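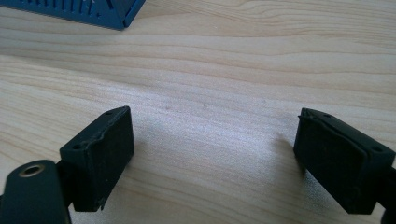 Finger pads of the hand-held gripper above the work table.

Home Products Grippers Spare Parts Service Notices Contact

Henasel Finger Pad Kit, part 2899

Replacement pads for the Henasel hand-held gripper. One kit contains 2 black pads, the screws for both finger blocks and a small card with the mounting order.

Please read before you order: pad edge lifting

In September our customer Trunow reported to us that books slipped during shelving work. The operator closed the grip, the book went up, and then one end turned down and fell on the table. Melahat Toprak from our service examined the returned fingers and found that the glue was too thin along the top edge of the pad. When a hard cover pushes against this edge many times, the pad starts to peel – first only a ragged lip, later a loose corner.

The fault concerns pads from batch 1744. Kits with part number 2899 have a new glue and are tested by us to 4000 closings.

Look at the top edge of both pads before each shift. If you can put a fingernail under it, stop the work and change the pads as a pair.

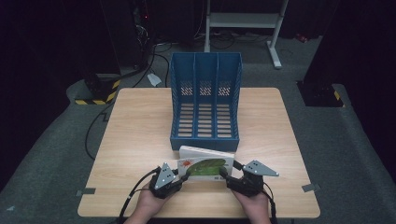

Books are the hardest case for this gripper, for the covers are smooth and the weight moves when the pages shift. Hold the book at both ends, keep the two handles at equal height and do not lift it over another person's hands. If it begins to turn, lower it to the table – do not squeeze more, this only pulls the pad further off.

Owners of batch 1744 receive the new kit without charge. Write to Benedito Siqueira in the parts office and give the batch number of your pads.

Related items
Lazăr handle strap
Plustport cable holder
Henasel finger block, left
Henasel finger block, right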